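Brikel Rolled Curb and Median Edging

Cast-in-place concrete curb for residential streets, traffic islands and lawn edges
Product no. 721

Brikel 721 is a low concrete curb with a rounded top edge. It is placed by machine on straight runs and long curves, and finished by hand at island noses and driveway openings. Most of our orders come from subdivisions and homeowner associations replacing old edging during a repaving job.

The rounded edge gives mowing crews a clean line to work to, and a car that drifts onto it is less likely to damage a tire than on a square curb. It is a poor choice where you need to stop vehicles from parking on the grass. For that, ask about the Troltari barrier curb.
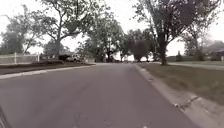 Joints are cut every 13 feet unless the drawings call for something else. Closer spacing is available on tight curves at no extra charge. We supply the standard gray mix only. Tinted concrete has to be ordered through Prindodska, and lead times are longer.

Median islands

Islands are priced separately from straight curb. The price covers layout, forming, the curb itself and the tapered ends. It does not include mulch, plants, irrigation sleeves or fencing. If a fence is going on the island, send us the post locations before we form – moving a footing later costs more than the curb does.
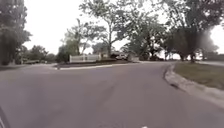 Curbed median with dark bed and white fence, residential street.

Asphalt patching next to new curb is also outside our price. We can leave the strip ready for your paving contractor or bring in El Ouafi, who do most of our tie-in work.

Ordering

Minimum order is 500 linear feet. Smaller jobs can sometimes be added to a nearby project, so it is worth asking. Our largest residential job so far was 2967 feet, placed over two visits.
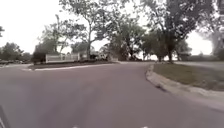 Keep vehicles off new curb for seven days, and hold off on backfilling behind it for three. Rake out leaves along the curb line in the fall, as packed leaves hold water at the joints. Deicing salt should be kept off for the first winter. Use sand.

For a quote, send a site plan or a marked-up aerial view to Iraklis Alexiou in the estimating office. Include the total length, the number of islands and driveways, and whether the old curb is still in place. Placement dates for April are still open.

Page updated March 21, 2021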